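Girkitz Skana
Two-arm control and planning software for soft and flexible parts

Products > Software > Skana

Overview | Modules | Requirements | Licensing | Support

Skana is the control and planning package for cells where two arms work on the same part. It handles material that bends, folds or stretches while it is being held: felt strips, webbing, gaskets, sleeves, straps, foam tape. It runs on a standard Linux computer next to the cell and talks to the arm controllers you already have.

Skana is developed by Girkitz and supported from our Skumholm office. Current release: Skana 2.

What it does

Most arm controllers assume that a part keeps its shape after it has been picked up. With a strip of felt, that assumption fails as soon as the first finger closes. The free end swings, the middle sags, and the pose measured before the pick is no longer any use to the second arm. Skana keeps a running estimate of the part's shape and gives both arms targets on the part itself. If the part moves, the targets move with it.

The package has four modules. They install together and are licensed together. Any of them can be switched off if you have your own.

Skana Shape (perception)

Shape takes depth and color images from one or more cameras and fits a centerline and two edges to the part. For flat parts it also reports which face is up, provided the two faces differ enough in tone or texture. The output is a chain of points with a confidence value on each point.

- Accepts fixed cameras, wrist cameras or both at once
- Keeps tracking through partial cover by fingers or gripper bodies
- Marks hidden stretches as estimated, so the planner can avoid grasping there
- Part templates can be taught from a single pass of the part over the table

Shape works best when the table is a different tone from the part. A plain, matte table is recommended. Small specks and scratches on the table are filtered out by a minimum area setting, which is set low by default and can be raised for dirty work areas. Hard shadows can still be taken for part edges if the part is dark gray. Use diffuse lighting or turn on the shadow check in the camera setup page. The check slows the tracker slightly.

Skana Pair (two-arm planning)

Pair plans both arms as one system. It is given a task as a short list of contact states – for example, hold at one point, press at a second, release the first – and finds motions that take the cell from each state to the next without the arms, hands or cables meeting.

Hand models are loaded from URDF. Multi-finger hands are supported, including hands with exposed servos and cables. Cables can be entered as soft keep-out volumes that follow the joint they are tied to. We suggest doing this for any loop of wire that hangs free of the hand, even a thin one. Most of the unexplained stops reported to us in Skana 1 came down to cabling that was missing from the model.

Replanning starts whenever the tracked shape drifts past the limit set for the task. If no safe plan is found within the time allowed, both arms slow down and hold position, keeping whatever grip force they had.

Skana Touch (contact control)

Touch runs the fingers. Each finger can be put in one of three modes: position, force or follow. Follow mode keeps a light contact with the part and lets the part decide where the finger goes. It is used when one hand is steadying material that the other hand is moving.

- Control loop at 200 Hz on the recommended computer
- Force estimate from motor current, or from fingertip sensors where fitted
- Separate limits for pressing and pinching
- Slip response that can be set per finger

Hands without fingertip sensors are fully supported, but current-based force estimates are less exact at low loads. Run the friction calibration after changing fingertip pads and again after any servo is replaced. The routine is under Tools > Hand > Friction and needs the hand to be clear of the table.

Soft pads change as they wear. Touch keeps a log of the closing distance at which contact is first felt and will raise a notice when that distance shifts. It does not stop the cell for this.

Skana Bench (tooling and logging)

Bench is the desktop application. Tasks are written, tested and replayed here. The main window shows the tracked shape, both hand models and the active contact states on one timeline. Recorded runs can be stepped through at any speed, and the planner can be rerun from any moment in a recording with changed settings.
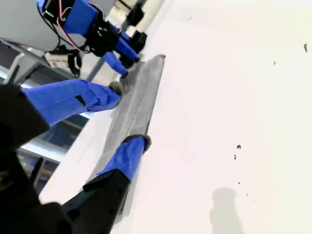
Recordings are stored as plain folders with one file per stream, so they can be read without Bench. Camera streams are the largest part of a recording. If disk space is short, turn on event recording, and only the seconds before and after a contact change or a fault will be kept.

Bench also holds the task library. The following task types come with Skana 2:

- Straighten a strip on a table
- Turn a strip over
- Hold one end and press along the length
- Hand over from one arm to the other
- Lay a strip into a channel
- Feed an end through a slot

Each of these opens as an ordinary task file and can be edited. Channel and slot tasks need a fixture model. The others need only the table plane.

Changes in Skana 2

Pair now accepts hands of different types on the two arms. In Skana 1 both arms had to carry the same hand model. Mixed sets are chosen on the cell page, and old cell files open without changes.

Shape no longer needs both ends of the part in view. If one end is under a gripper, the length is taken from the part template, and the hidden end is drawn as a dotted line in Bench.

The camera setup page now accepts tilted and moving cameras. The table plane is refitted while the camera moves, so a wrist camera does not have to be level for the tracker to work.

The old script console has been taken out. Scripts written for it can be run from the command line with the skana-run tool. A list of renamed commands is in the release notes.

Requirements

Operating system: 64-bit Linux, real-time kernel recommended
Memory: 32 GB
Graphics: dedicated card with 8 GB or more, needed for Shape only
Network: one port per arm controller, separate from the office network
Cameras: at least one depth camera with a current Linux driver
Arms: six or seven axes, with a streaming position or velocity interface
Hands: URDF model and a driver with joint position feedback
Disk: 245 GB free for the standard install with sample recordings

The sample recordings can be left out during setup. They are useful for learning Bench without a cell attached, and the first two tutorials depend on them.

A Windows version of Bench is available for viewing and editing. It cannot drive hardware.

Programming interface

Everything Bench does can also be done through the Python and C++ libraries. The interface has 83 documented calls, grouped by module. Shape and Pair can be used on their own from Python if you only want the tracker or the planner. Touch has to be driven from C++ when it is used outside Bench.

ROS 2 bridges are included for all four modules. The bridges publish the tracked shape as a point chain and accept contact states as actions.

Safety

Skana is not a safety-rated product. Speed limits, force limits and holds set in Skana are process settings. Protective stops, guarding and safe speed monitoring must be provided by the arm controller and the cell. Do a risk assessment before running any task with people inside the reach of the arms.

Licensing

Skana is licensed per cell. A cell is one pair of arms with its cameras and hands, run from one computer. The license covers all four modules and one year of updates. When the update period ends, the installed version keeps working.

Teaching licenses are offered to schools and universities on the same terms at a lower price. A trial license runs for 30 days and has no limits on function, but recordings made with it carry a trial tag in the header file.

Moving a license to a new computer is done from the License page in Bench. The old computer should be online when you do this. If it has failed and can't be started, send us the license number and we will release it by hand.

Setup service

For customers who want help with a first cell, we offer setup through our integration partner Ouazzani. The service covers camera placement, hand models, cable volumes and one working task on your own part. Please send sample parts ahead of the visit, including worn or badly cut ones if those will turn up in production. Setup can also be done remotely if the cell is already running under its arm controllers.

Support

Questions go to the support desk through the Support tab. Attach a Bench recording if the question is about tracking or contact, and the cell file if it is about planning. Requests sent after 4 p.m. are read the next working day.

Related downloads

Skana 2 release notes
Skana 2 installation guide
Hand model checklist
Camera placement guide for flat parts
Cable volume tutorial

Request a quote | Request a trial license | Contact sales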